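Wednesday Night at the Kwok Robotics Club

So I finally went! My niece has been on at me since March to come see what her club gets up to, and this week I ran out of excuses, bought a box of egg tarts for the train and went.
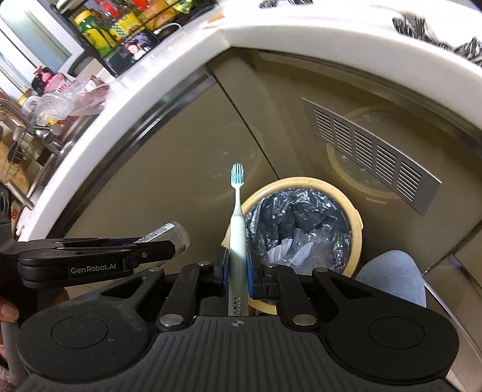 What does a student robotics club do all evening?

Mostly they pick things up and put them down again, over and over, and argue about how it went. The big project this term is called Fudska, and the idea is that a robot arm should learn ordinary household jobs from people doing them first. So the students do the chores by hand, with a gripper they hold and steer themselves, and the recordings go off to be used for training later. I had pictured kids in goggles with soldering irons (there was one soldering iron, it was unplugged, I was a bit let down).

The person running things is Pui-shan Tsao, a third-year student who talks very fast and walks even faster. She met me at the door, gave me a visitor sticker and had me at the kitchen before I'd got my coat off. They work in a proper kitchen, with a sink and a shelf of groceries and a round trash bin on the floor, and people kept stepping around each other saying sorry. I loved it. It felt like the last hour before Thanksgiving dinner, only with more cables.

The toothbrush was the star of the night. It's a pale green one, and the job is to get it between the two blue pads of the gripper and hold it upright, bristles at the top, without it tipping over. I said that sounded easy. Pui-shan gave me a look and handed me the gripper.

Reader, I dropped it. Then I dropped it again! You squeeze and you think you've got it, and the handle rolls, because your own fingers do a hundred little corrections you've never noticed and this thing has two fat pads and does exactly what you tell it. My niece says everybody goes in too fast. Her trick is to line up first, stop, breathe out, and only then close. I managed it on my fourth go and got a round of applause from a boy eating noodles.

Each student does 30 tries before swapping out, and there's a sheet on the wall where they write down the bad ones with a reason. Some of the reasons were very good. "Sneezed." "Phone." "Thought about lunch." Over the whole term they want 2950 good recordings, and when I asked if they'd get there Pui-shan laughed and changed the subject to the snack budget.

Around eight they took a break and I got the tour of the other room, where the competition team was at work. They've entered something called the Pramier Cup, which is a table-clearing contest: 60 seconds, a robot on wheels, a mess. Theirs had its wheels off and was lying on its back while two people disagreed about a screw. I asked what it was called and got two different names, so that's apparently still under discussion too.

If you fancy going, visitors are fine on club nights but email first, and use the side entrance, as the front one locks at six (I rattled it for ages). Wear shoes you can stand in. The egg tarts were gone in minutes, so bring two boxes. I'm going back next month to see whether the table-clearing robot has its wheels on, and I'd like another shot at that toothbrush.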